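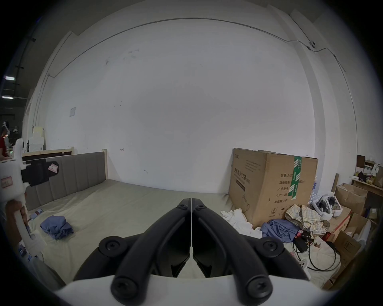 Ghislain Lachance wrote in to say that a rule about folding cloth is a rule about when you're allowed to let go, and that everything else is decoration. I think he's half right, so his remark gets the top spot in this entry.

Cloth handling rules (people also say "soft goods rules" or just "the cloth sheet") are the written habits a team agrees on before it records people moving fabric with hand-held grippers, so that a robot can learn from the recordings later. I've been keeping this article up since February, and I rewrite bits of it whenever somebody talks me out of something!

Where the rules come from

There's no one official book. Most teams I know started with the Mornum sheet, which was a single page covering grip, speed and how to end a take. The Prollgate version grew out of it and is a lot longer, with 10 sections, and I'd say 4 of them get read. The Mansour notes are my favorite because they were plainly written by someone who had folded a lot of shirts (you can tell from the grumbling).

Grip and release

The usual rule is to close on the cloth before you lift, pause, then move. Mornum says to pinch a fold if there's one handy and to go for an edge if there isn't. Prollgate wants an edge every time. I side with Mornum on this, at least for small pieces, where hunting for an edge eats up half the take and teaches the robot to dither. 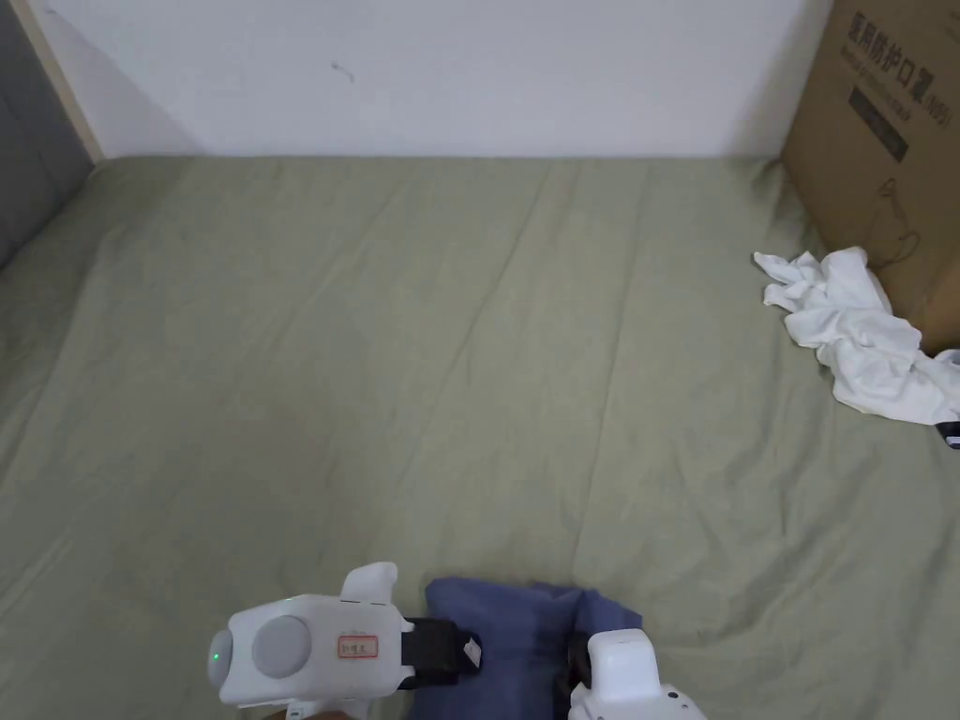
Letting go is where the sheets really part ways, and it's the part Ghislain cares about. Mornum lets you open the fingers as soon as the cloth is resting on something. Mansour wants it resting and still, with both hands stopped before either one opens. I used to think that was fussy. Then I tried sorting takes where one hand had let go early and the other was already off somewhere else, and now I'm a Mansour person.

If you drop the cloth, you keep recording and pick it up again. Everyone agrees on that one, which is nice. A drop with a clean recovery is worth having, and throwing it out was a bad habit of the early days (mine too).

Setting up the room

Here the rules get looser. The work surface should be big enough that your elbows never have to tuck in, and the cloth you're handling should stand out from whatever it's lying on. Cables stay out of the walking path.

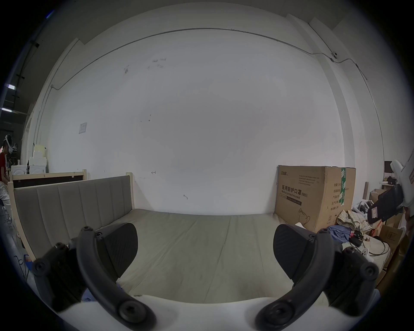 How tidy the rest of the room should be is an old argument. Prollgate asks for a cleared background. Nundau goes the other way and tells you to leave ordinary stuff where it is, on the theory that a robot headed for real bedrooms had better get used to them. I lean Nundau, with one catch: once a take has started, don't shift things around with your foot!

Labels and numbering

Give every take a plain number and never reuse one. My own log got up to take 522 before I found a repeat, and untangling it cost me an evening I'd have liked back. Write down the cloth, the task and which hand started. Mansour also asks for a word on how the take ended, such as "placed," "dropped" or "stopped."

Breaks

Mornum doesn't mention them. Nundau says to rest your hands after 8 takes, and I stick to that pretty closely, as my thumb starts cheating on the squeeze when I'm tired.

See also: folding tasks, two-handed handover, take logs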